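Subject: Re: draft rules for handheld gripper sessions, second round
List: automation-practice
Date: Monday, 4:40 pm
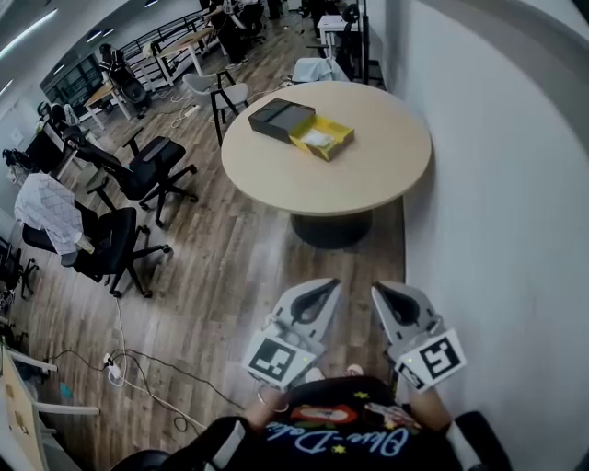

Corside wrote that a rule which cannot be checked from the recording itself should come out of the draft, and that the floor section fails this test almost everywhere. I agree with the first half. I don't agree with the second, and I'd like to go through it before the text gets frozen.

The earlier message, for those who joined since:

> Section 4 asks operators to certify that the work area is "free of
> hazards and distractions" before each session. I have read it several
> times and still don't know what I would be certifying. Our sites are
> ordinary offices. There are chairs. There are people who work there.
> If the rule means what it says, we stop recording. If it means
> something milder, write the milder thing.
>
> Section 6 says markers must be "clearly visible at all times." At all
> times to what? The overhead view loses them whenever an arm crosses.
> I would sooner have a number we can miss than an adverb we can't.
>
> Section 9 (sign-off sheet) should go. We sign it 100 times and the
> hundredth signature is worth nothing.
>
> Corside

On Section 4. Yes, "free of hazards and distractions" is bad wording. It came over from the Herkau cell checklist more or less whole, and that checklist was written for a fenced arm bolted to a slab. A person walking up to a round table with a gripper in their hands is a different job. They bring the machine to the work on their own two feet, and the feet are what the draft forgets.

Look at the floor in the shot at the top. White power strip out in the open, black and white cables tangled off to one side, another strip by the gray chair. The operator has both hands busy and is paying attention to an open box on the table. You can see all of it from the head view, so it can be checked from the recording, and Corside's own test is met. I would take the big sentence out and put this in:

4.1 No loose cable or power strip within 2 meters of the table on any side the operator can walk to.

4.2 Where a cable has to cross that area, it is taped flat or covered for its whole length.

4.3 Furniture may stay. If it is on the operator's path, it is moved before the session starts and not during.

I'd leave out the word "distractions" altogether. People in the background are a consent question and belong in Section 7. Putting them under hazards makes the list look longer and does nothing for anyone's ankles.

On Section 6. Here I'm with Corside on the wording and against Corside on the cure. A number is only better than an adverb if somebody measures it. Nevdale proposed a minimum percentage of the session with both markers in view, and when I asked how they got the percentage the answer was that it seemed achievable. That's a target picked so that everybody passes. What I want to know is how long a gap can get before the finger position we write down is a guess, and I haven't seen that from Nevdale or from anyone else on this list.

Until we have it, I would write only what we can stand behind. Both markers face the camera and are flat and unmarked at the start of the session. The recording tool logs every gap. Whoever uses the data can set their own limit. If it's later shown that gaps past a certain length spoil things, put the limit in then, with the test attached.

The same complaint applies to the warm-up rule in 6.4. It asks for 200 open and close cycles before first use each day. I looked for a source. The oldest copy I could find is a Manríquez handover note, which says 121, with no reason given, and the next version has it rounded up. I can't find one record of a gripper that behaved better after this. It does wear the fingers. Strike it, or let the person who wants it show the before and after.

On Section 9. I'd keep a sign-off, but one per setup, not one per recording. If the table moves or the operator changes, sign again. If neither does, don't. More than 100 identical signatures in a folder is exactly what an auditor should be suspicious of, and I say that as the person who'd have to read them.

Two smaller points.

The draft calls itself a "standard" in the title and "guidance" on page 2. Pick one. If it's guidance, the word "must" has to come out nearly everywhere. If it's a standard, there needs to be something that happens when a site doesn't meet it, and at present nothing does. My own vote is guidance for this round.

Section 3 still says that following the document will "ensure quality data." Please remove. Nothing in it ensures that. We might get fewer falls and a usable log of marker gaps, and I'd be happy to put my name to that much.

I'm against freezing the text on the present schedule. If the editors go ahead in September anyway, I ask that the objections to 6.4 and Section 9 be recorded with it, in full and not as "minor comments received."

Replacement text for 4.1 to 4.3 can be lifted straight out of this message. Nevdale, if you do have the marker gap data, please post it to the list and not to me.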